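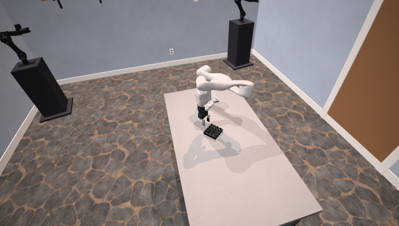
The white arm over its table, black block in front of the fingers.

The Quiet Account

My brother-in-law bought the Dedora bot in September and by dinner he had decided I should have it too. It traded currency while you slept. It had a setting called Patience, which went from 2 to 27, and the manual said most users would be happy at 17.

"Happy how?" I asked.

He said I always did this.

I put it on a practice account at Ferrand, the broker with the green website, and I told him the money was real so he'd leave me alone. The first week it won every trade. I read the log every morning with my coffee, looking for the trick. It bought a little, and when the price fell it bought more, and when the price fell again it bought more than that. Then the price came back and the log wrote PROFIT in capitals.

"And if it doesn't come back?" I said on the phone.

"It comes back. Look at the curve."

I had looked at the curve. It was the smoothest line I had ever seen, and it came from Zoris, the same people who sold the bot.

He had quit his job at the Fivcombe depot by then. My sister told me this while rinsing lettuce, in the voice she uses for weather.

The night it didn't come back, I was awake anyway. I watched my pretend balance go down in steps, each one wider than the last. At four in the morning the log wrote MARGIN and then nothing else. I had lost money that didn't exist and my hands were cold.

I thought about calling him. His kitchen light would be on. I turned Patience down to 2, to see if it would let me, and a small box asked if I was sure.

We use cookies to improve your reading experience. Accept all | Manage settings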